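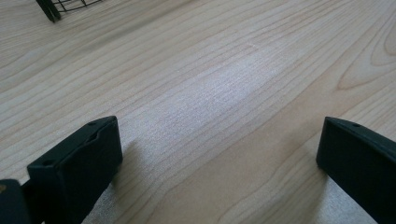

The Stanport cookbook is now at the point where the recipes are written and most of the remaining work is testing and layout. This report covers the period since the first payment and sets out what we have done, what it cost in staff time, and what we still need before the second payment is released. The working title is Eating Through a Shift, and the audience is still people at the Drultholm site who work early or late hours and cook for themselves. We have settled on one plain look for the inside pages, with recipe text set on a pale wood background, light blond with a slightly darker tan grain running on the diagonal. Glossy surfaces throw back a bright patch of glare that makes small type hard to read, so the printer will use a flat version of the background with the shine taken out.

Recipes

The book has five chapters: breakfasts for people getting up before four, packed meals, suppers for one, suppers for a household, and things to keep in the freezer. Montserrat Vallejo wrote the first three and edited the rest. We dropped the separate chapter on snacks that was in the original proposal. Most of those recipes used nuts or dates in amounts that pushed the price per serving over our limit, and the four worth keeping have moved to packed meals.

The lentil and barley soup has been rewritten twice. Testers found it too thick after a night in the refrigerator, and the current version adds a second cup of stock on reheating. The oat pancakes are still a problem. They hold together when made with whole milk and fall apart with soy milk, and we would like to offer both.

Testing

Testers returned 973 recipe cards by the end of May. Each card asks whether the dish was finished, whether the tester would make it again, and whether any ingredient was hard to find. The last question gave us the most changes. Tahini, fresh dill and whole wheat couscous were all reported as hard to find in Drultholm, so each now has a substitute listed next to it in the ingredients.

Eighteen recipes have not been tested at all. Most are in the freezer chapter, where testers have to wait several weeks before eating the dish. Yao-tsung Mak is recruiting households with enough freezer space and expects to have them in place before the next report.

Nutrition figures

All figures in the book are calculated with Pretura, the software named in the grant agreement. We entered 2,926 ingredient lines, counting every revised version of every recipe. During checking we found that salt had been left out of several stocks and sauces because it had been entered as "to taste." Those recipes have been given a fixed amount and recalculated. The sodium numbers went up in each case, and two suppers lost their low-salt label.

We have taken out the page on weight loss. The reviewers felt it promised more than the recipes could support, and we agreed. In its place is a page on portion sizes, with amounts in cups and spoons for readers who do not own a scale.

Printing and the download edition

Chiu has quoted for a spiral-bound edition that lies open on a counter. The quote is within the approved budget as long as we keep the color pages to the chapter openings. The download edition will be free to Drultholm employees. It needs its own index, and that work has not started.

Problems and changes

Layout is running behind schedule. The first layout put some ingredient lists and their methods on facing sides of the same sheet, so the cook had to turn the page in the middle of a recipe. Fixing this moved almost every page in the third and fourth chapters. We are not asking for more money, but we do ask that the proof deadline be moved to the end of the next reporting period.

Next steps

Finish the freezer tests, settle the pancake recipe, build the download index, and send full proofs to Chiu. Vallejo will send the revised page list separately, along with the staff hours for each chapter.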